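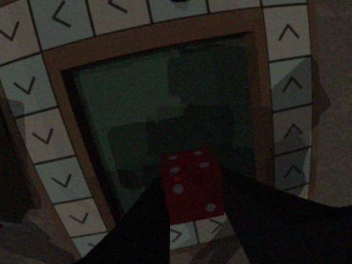 *Rendered view from the Skiritel simulator: red die held between the gripper fingers, board-game track behind.*

# Skiritel Open Day Demonstration Set

**Maintained by:** Urico Robotics Laboratory, Zakance campus
**Contact for data requests:** Glykeria Ververidis
**Contact for simulator questions:** Henryk Pawłowska
**Card last revised:** Monday, May 13, 2024

## Summary

This repository contains the simulated manipulation episodes recorded at the public open day held in the Chmielewska Building in December. Visitors were invited to teleoperate a two-fingered gripper in the Skiritel simulator and to play short turns of a board game with it. A turn consisted of picking up the die, releasing it over the recessed centre panel and advancing a playing piece along the track.

The set holds 870 episodes. Of these, 245 were recorded by laboratory staff before the doors opened and during scheduled demonstrations. The remainder were recorded by visitors at the two public stations.

All observations are rendered. No camera footage of visitors or of the demonstration hall was collected.

## Task

The board is a square loop of pale tiles in alternating blue-grey and pinkish-beige, set around a brown inner frame. Chevrons on the tiles give the direction of travel, which runs counter-clockwise when the board is viewed from above. Each episode is assigned one of the following labels:

| Label | Meaning |
|---|---|
| `pick_die` | Grasp the die and lift it clear of its resting surface |
| `roll_die` | Release the die over the centre panel |
| `move_piece` | Advance the piece by the number rolled |
| `full_turn` | All of the above in one continuous recording |

Visitors under 12 were offered `pick_die` only. Many asked to continue, and those recordings are filed under whichever label describes the last stage attempted.

## Contents of an episode

- `rgb/`: rendered frames from the main viewpoint
- `state.csv`: gripper pose, finger opening, and die and piece poses
- `meta.json`: station number, operator group (`staff` or `visitor`), label and outcome
- `notes.txt`: attendant's remarks, where any were made

Outcome is recorded as `success`, `fail` or `abandoned`. An episode is marked `abandoned` if the operator left the controls before the time limit or asked for a reset. The attendant entered the outcome at the station, and a second staff member reviewed it the following week. The original entry was retained in `meta.json` as `outcome_first`.

## Rendering

Lighting direction was varied between episodes. Shadows may fall across the tiles and the green centre panel, and some views are dim and visibly grainy. This is intended behaviour of the low-sample renderer and has not been corrected after export. Users training colour-based detectors should check tile contrast in shaded areas before relying on it.

The gripper fingers are rendered in solid black with very little surface detail. They frequently hide part of the board while a grasp is in progress. Pose data for hidden objects remains available in `state.csv`.

## Known issues

1. At station 2, the finger-opening value was logged one step late until the midday restart. Affected episodes carry the flag `grip_lag`.
2. In 64 episodes the die came to rest against the inner frame at an angle and no upper face could be read. The roll is recorded as `null`.
3. Operator identity was not recorded, so repeat attempts by the same visitor cannot be grouped.
4. `notes.txt` is in English or French according to the attendant on duty. No translation is provided.

## Consent and privacy

Participation was voluntary. A bilingual notice was posted at each station, and attendants read it aloud on request. No names, ages or voice recordings are held. The under-12 restriction was applied by asking the accompanying adult and is not reflected in the metadata.

## Access

The set is available for non-commercial research and teaching. Requests should be sent to the data contact with a brief description of the proposed use and the name of the supervising institution. School groups that attended the open day may request a reduced package containing only the `pick_die` episodes and a viewer program.

## Changes

- **v3:** outcome review completed; `grip_lag` flag added
- **v2:** empty recordings removed; French notice text included in `docs/`
- **v1:** initial export for internal use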